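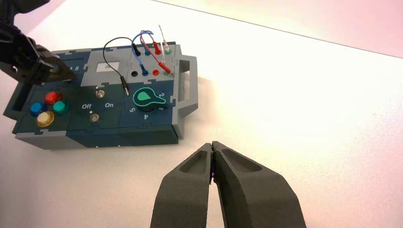

Search this site
Type and hit enter

Bring back the switch that clicks

Quick one because I have a pot on and a kid due home. But I've been chewing on this since August and it needs to come out of me.

I want buttons. Round ones that stick up. Red, blue, green, yellow, whatever, as long as my thumb can tell there's something there. I want a toggle switch made of metal with the word Off on one side and the word On on the other. I want a dial with numbers printed around it and a pointer that points at the number. That's the whole essay, really. The rest is me being mad.

Our stove is a Vedton. Came with the house. Flat black glass, no knobs, and a row of little gray marks you're supposed to press and hold. Press how long? Depends. Wet finger, no. Oven mitt, no. Sleeve brushing past while you reach for the salt, oh sure, that one works great. Last month it locked itself with the soup boiling over and I stood there holding the lock symbol like I was taking its pulse.

The repair guy wanted 400 to swap the touch panel. For that money I could fill a bathtub with knobs.

And the washer, the Tarnell. Plays a song. Has an app. The app wanted my birthday. To wash towels.

My mother is 84. Sharp as anything, does the crossword in pen. She had a Kaewkla space heater for years, one fat dial, numbers one to five, and she'd say "put it on three" and everyone in the house knew what three was. Three was a cold morning. Five was company coming. Then it died and my brother got her a new one with a glass front and she's scared of it. She's not confused. She just can't see what it's set to from her chair, and neither can I, because you have to wake it up first. Why does a heater need to sleep.

A dial tells you things when you aren't even touching it. You walk by, you look, the pointer is on two, fine, keep walking. A switch has a position. It's up or its down and it stays there all night. With the touch stuff you have to ask, and then it lights up and thinks about it, and then maybe tells you.

I know the other side. Easier to wipe. Yes. I'll give them that, crumbs get around a knob and it's gross, I've done it with a toothpick. Cheaper to build too, I assume, one sheet of glass and done. And some people with bad hands find a light tap easier than a stiff knob, my neighbor is one of them and she told me off about this, fair enough. So make both. Put the tap thing on there and put a knob next to it.

What gets me is we still know how to make these. Look at anything for toddlers. Look at a busy board – buttons you can push, switches you can flip, a dial to turn, all of it in big happy colors. We figure a two year old deserves a thing that pushes back. Then you grow up, you pay 505 dollars for a microwave and you get a picture of a button.

Color too! Why did we quit on color. A red one and a blue one side by side, I can tell my husband over the phone "hit the blue one." Try doing that with six gray marks. "The one that looks like a fan. No, the other fan."

I went looking for a replacment stove, by the way. Four stores. The guy at Plernlow Appliance walked me to the very back, past all the glass, to one plain white model with real knobs and said "this is the one the landlords buy." Said it kind of low, like a warning. It was 100 less than the next one up. I turned every knob on it. Click, click, click. I'm going back for it when the tax money comes.

Anyway. Pot's boiling. I have to go hold down a gray mark and wait.

– Janelle Dimaculangan

Comments (4)

patch_and_mend
The SLEEVE. Mine turned on under a cutting board. I keep the breaker off when we travel now.

Dorrie K.
I'm the bad hands crowd and I'd still take a knob if it was a big one. It's the skinny slick ones I can't grip. Lever type is best.

oldvan
Car people have been yelling about this for years. Try changing the heat on a touch screen on a gravel road.

Janelle D.
Dorrie yes, big ones!! Should have said that. oldvan don't get me started, the car is its own post

Contact | Copyright, all posts by the author | Back to top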